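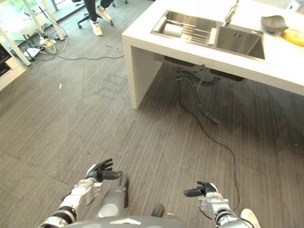
Ticket: white film on theropod bone after acid preparation and Pekero coating
Status: solved, kept open for comments
Opened: Thu 3 December

I prepare small dinosaur bones from the Zinach quarry, mostly tail vertebrae and toe bones of a middle-size theropod, in hard limestone. The method is weak acetic acid, then rinse in water, then dry, then a thin coat of Pekero consolidant in acetone. For the acid I have closed tubs in the fume hood, but for the rinse I do not use any special equipment. A steel double sink is enough, one basin with a metal dish rack in it for draining, and the other basin empty for the rinse tub. It is good if the pipes under the basins are easy to reach, as they are in this kind of open counter, so a bucket can go below when a joint drips. I catch all matrix sand in a sieve before it goes to the drain. I mention the rinse first, as the problem was finally there, although I looked for it in other places for a long time.

Problem

Four of the vertebrae got a white film after coating. It looks like frost. It is strongest in the small openings on the side of the centrum and on the broken edge of the neural arch. On the smooth surface there is almost nothing. The toe bones from the same block did not get it. The bone color under the film is dark brown and the surface is not soft.

What I use

Pekero grains dissolved in acetone, 10 percent stock, which I make thinner for the first coat. The stock jar was opened in April. The acid is 5 percent with calcium phosphate added as buffer. Between two acid baths I coat the exposed bone again and let it dry. Tap water for the rinse, the last bath with deionized water.

Step 1. Old consolidant?

My first idea was that the stock was too old or had taken water from the air. I mixed a new 200 ml from a new bag and coated one toe bone and one glass slide. Both stayed clear. Then I did the same with the old jar, and both stayed clear also. So the old jar is fine and I returned to using it.

Step 2. Bone not dry enough?

Acetone becomes cold when it evaporates, and if there is moisture in the bone or in the air the resin can turn white. The room was at 58 percent humidity that week, a little high for me. I put one vertebra in the drying box until the weight did not change anymore on two mornings, then wiped it with acetone and coated again. The film on the flat side became less. In the side openings it came back after two days, and it was thicker than before. This I did not understand. A resin film should not grow.

Step 3. Write to the supplier

Ansari support answered quickly and asked a simple question that I should ask myself before: does the white material dissolve in water, or in acetone? I touched it with a damp cotton swab under the microscope. It dissolved in water almost at once. With acetone alone the coating became soft, but the white grains stayed, and at high magnification they are small needles. So it is salt, probably calcium acetate left from the acid bath. The small moisture effect from step 2 was maybe real also, but it was the minor part.

Step 4. Check the rinse

My notes say the block was in acid for 28 hours and the vertebrae were rinsed for one day. The rule I learned is minimum three times as long in water as in acid. The toe bones came out of the same block earlier and had been in water over a holiday weekend, so by accident they got a proper rinse. The vertebrae have an open inside structure with many small spaces, and the salt solution stays there.

Fix

1. Remove the coating locally with acetone, brush and blotting paper. I did not put the whole bone in acetone, there are two glued breaks.
2. Put back in water, changed morning and evening. I measured conductivity at each change and stopped when it was the same as fresh water for two changes.
3. Dry slowly, first under a loose cover, after that in the drying box.
4. Coat thin, two times, with one day between.

Result: three of four vertebrae are clean until now. The last one has a little white in one side opening, and I have put it back in the water. One small piece of the neural arch came loose in the second rinse, it fits well and will be glued after drying.

Comment from Casavton prep lab

We had the same with ribs. Please check also the pieces you stored without coating, the needles can push flakes off the surface. And change the last bath one time more than you think.

Reply

Thank you. I checked the drawer and found two uncoated chevrons with white points at the broken ends. They are in water now. I will write the conductivity values here when they are ready - the first change was quite high.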